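Chapter 7
The Working Desk: Clearing, Cabling and Setting Out

By the end of this chapter you should be able to:
clear a shared desk and return its contents to their proper places;
identify the keyboard, lamp and cables that belong to a desk and check that each is fit for use;
coil a cable without straining it;
record the state of a desk on the standard form.

7.1 Why desks are treated separately

Chapters 5 and 6 dealt with storerooms and with shared kitchens. In both, most objects have a fixed place on a shelf, and the work consists largely of putting them back. A desk is different. The things on it are in use for much of the day, several of them are joined by cable to something else, and the person who sits down next may not be the person who left. At the Costmont offices, where 230 desks are shared between day and evening staff, the June survey recorded 1138 separate faults over one term. The greater part concerned cables: cords wound round the base of a lamp, plugs left hanging behind the desk, and keyboards put away with the lead pulled tight.

Throughout this chapter the word "cord" is used for a lead that carries mains power and "cable" for one that carries signals, such as the lead of a keyboard. The distinction matters in section 7.4, where the two are stored apart.

7.2 The order of work

A desk is cleared from the front edge to the back. Small loose items are lifted first, then the keyboard, and the lamp is left until last. A keyboard with a numeric keypad is long for its weight and should be held firmly across its body. It must never be lifted by its cable. Before it is moved, the connector is found and laid where it can be seen, with the cable resting in loose coils on the desk top.
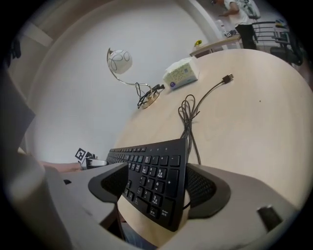

Fouad Tarawneh disagrees with this order and would have the lamp dealt with first. In his view a cord lying in a tangle at the foot of a lamp will sooner or later catch on whatever is drawn past it, and a few moments spent freeing it at the start are well repaid. The Keltley training centre has adopted his order for its own courses. Either may be followed in the exercises, provided that the whole group keeps to the same one.

Tissues, pens and similar supplies are not cleared away. They are moved to the rear of the desk and left there, within reach of a seated person. Boxes still in their plastic wrapping are treated as stock and entered on the form under "Supplies, unopened".

7.3 Coiling a cable

The cable is taken in loops of even size, each the width of an open hand, and the connector is kept on the outside of the finished coil. Tight winding round a keyboard, a lamp arm or the fingers is not permitted. The Nseir pattern of tie, a plain cloth strip, is preferred to wire - wire ties mark the outer covering and are easily lost. Each trainee should allow 30 minutes for the first practice session.

A cord that has become tangled is unplugged before any attempt is made to free it. The work begins at the loose end and moves back towards the lamp. If the covering is split or flattened at any point, the lamp is withdrawn and a Savport label attached to the stem.

Before continuing to section 7.4, read the note by Nizar Saliba on page 200 and complete the first column of the desk form for your own place of work.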